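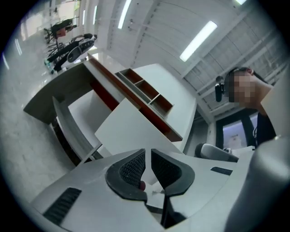

Who should pay to keep the old Tinley corn hall standing? The council should, I think, and the rest of us a little through our rates.

I know the roof estimate has gone up again, and I know Landen Street wants its potholes seen to — I drive it every morning, bless my poor tyres! But the hall has stood for 116 years, and my own parents danced there. A grant of 2000 pounds won't mend much, though it would keep the rain off the stage until spring, and I'd be ever so glad of that.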